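Mukgate Forums > Manipulation > Perception and state estimation

Thread: Marker pose jumps when the cube tilts (wiping task)

windus_lieven
Hi all, Lieven Koster here, long-time lurker. I'm writing the pose pipeline for a toilet cleaning set we've been recording with hand-held grippers, and I'm losing my mind over orientation flips. When I've got one face of a cube square to the head camera, the solver will happily swap between two answers from one sample to the next. Tilt it so it can see three faces and it's solid as a rock. The right hand is the bad one, pressing the cloth on the base with the top pattern facing up. I've tried a 235 ms smoothing window, and all it does is turn a jump into a slow, confident lie.

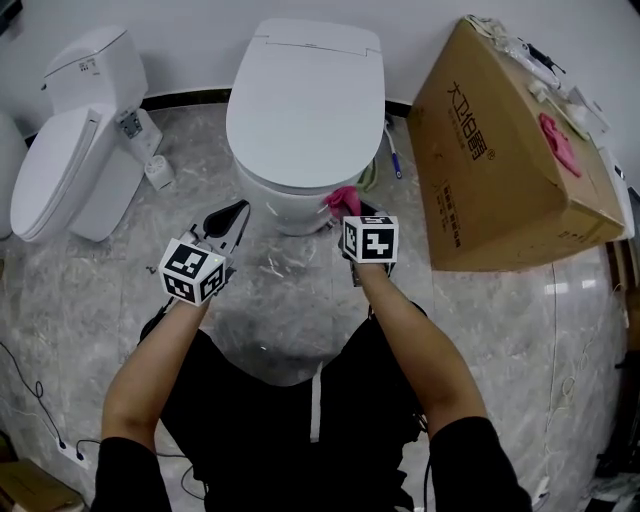 Re: Marker pose jumps when the cube tilts

rosalie_z
Classic planar ambiguity. Are you solving each face by itself and averaging? Don't! Put every corner you can see into one solve against the cube model, and when you're down to a single face keep both candidates and let the motion prior pick. We do that in Arkovel and I haven't touched a smoothing window since.

Re: Marker pose jumps when the cube tilts

gumleaf_dan
Gotta disagree with Rosalie a bit. A motion prior is great for pick and place, but wiping is short quick reversals and the prior will favour the wrong branch right at the turn. I'd skip the cubes for trajectory and run visual-inertial off the gripper camera, then use the markers only to line the two hands up.

Re: Marker pose jumps when the cube tilts

windus_lieven
Tempting, Dan, but have a look at what the gripper camera gets. Heaps of bare white wall, and the cloth sits right in the middle. My tracker drops to a handful of features whenever the wall takes over - the ceiling is the only part it seems to like. The other gripper's marker is visible in this one, at least.
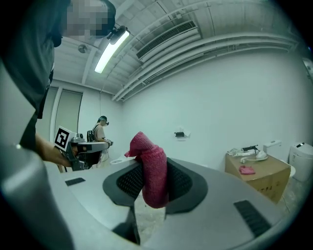
Re: Marker pose jumps when the cube tilts

gumleaf_dan
Ok, fair, that's a lot of wall. I'd still mask out the cloth and the fingers before you extract anything, plus the person on the left. Moving features that close will drag the estimate around. What's your feature cap?

windus_lieven
800, and no mask at all (I know, I know). I'll add one tonight and try the joint solve on the same recording.

rosalie_z
Bump it to 900 if you're masking, and spread them over a grid so the ceiling panels don't hog the lot. And log both candidates with their reprojection error, please! If the two errors are nearly equal at the turns then Dan's right about the prior and I'll eat my words.

windus_lieven
Will do. Does anyone have the Aigner config for fisheye masks? The link in the sticky is dead.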